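# Trolden hand build: questions we keep getting

**What is Trolden?**
A humanoid hand on an arm, built in the shared workshop at Marklow. Lesego Matlala does the mechanical side and Oğuzhan Soylu writes the control code.

**Can I build one at home?**
Yes. You need a solid table, a bench power supply and a fair amount of patience. Most of our early work was done in a kitchen.

**Do I have to print every part?**
No. The finger segments can be printed. We buy the hinge pins, and a pack of 50 will cover one hand with spares.

**How long does calibration take?**
Up to 100 minutes the first time. Later runs are much shorter if you keep the saved settings file.

**My fingers jerk when they close. What is wrong?**
Usually the speed limit. Set it to 200 in the config file, restart the controller and try again. If only one finger jerks, check its connector first.

**What do the blue lights mean?**
On our build, steady blue means the finger has power and the controller can talk to it. Each fingertip has its own light, so a dead one tells you which finger to look at. 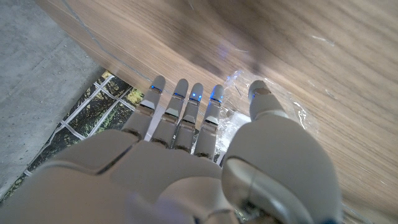

If a light stays off after a restart, swap that finger's lead with its neighbour's. When the fault moves, replace the lead. When it doesn't, open the knuckle and look at the board.

**Can I visit?**
The workshop is open from 5 pm. Ask for Lesego at the desk.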